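Ladstead Paper Plane Table - gallery
Posted September 3, 2026

Quick one before I lose the notes. Paper planes again, green paper this time, same pale tables as in April. Only two of the tables this time, pushed one behind the other. Pictures are in no special order, didnt have time to sort them. Captions the same, sorry, typed up on the train to Clitelora.

On the green. We keep coming back to it. Shows up nicely on a light tabletop, and the folds throw a decent shadow if the lights are on. The white stuff just vanishes. 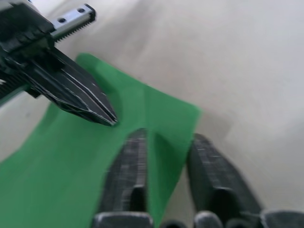
Anyway, paper. Ours is ordinary coloured copier paper from the big cupboard, nothing fancy. Over 3,693 sheets in there at the last stock check, mostly colours no one picks. Thick card is no good for planes, the nose goes fat and the middle crease springs open again. Thin stuff tears at the tail. If you're buying your own, get the middling sort and keep it flat.

The fold we use is the plain dart. Long crease first, right down the middle, open it back up. Corners in to the crease. Then in again. Then fold the whole thing in half and bring the wings down. Three goes and you'll have it by heart. Run a thumbnail along each crease, hard. Not the side of a pen, it leaves marks.
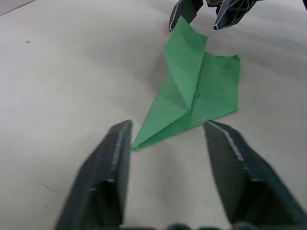
Wings are where it goes wrong. One stands up, the other flops, and then it turns left into the wall every time. Pinch both near the middle crease and look at it nose on before you let go. A bit of unevenness at the back edge doesnt matter much. A bent nose does. Straighten it, or start again with a fresh sheet.

Soft old creases are a nuisance too. A sheet that's been folded and opened up wants to go back the way it went before, so if you're changing the design, change the paper.

Names for the designs, as people keep asking: the dart is Marty, the wide slow one is Skurkel. No idea who started it. Marty goes further, Skurkel stays up longer and lands better.
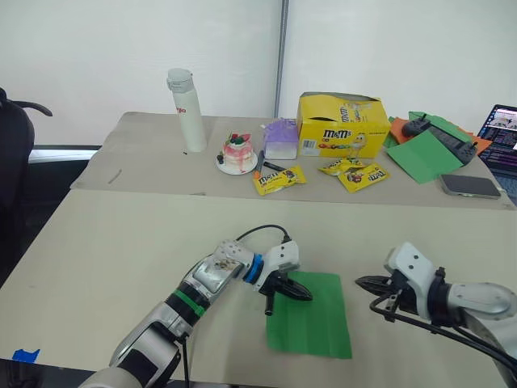
Cake stays on the back table, folding on the front one. Icing and paper do not mix, we have learnt this. Drinks at the back as well, with the lids down please. Pens can go anywhere but put the caps back on afterwards.

Next gallery will be the Skurkel folds, once I've written the steps out properly. Spare green sheets are on the second shelf, help yourself.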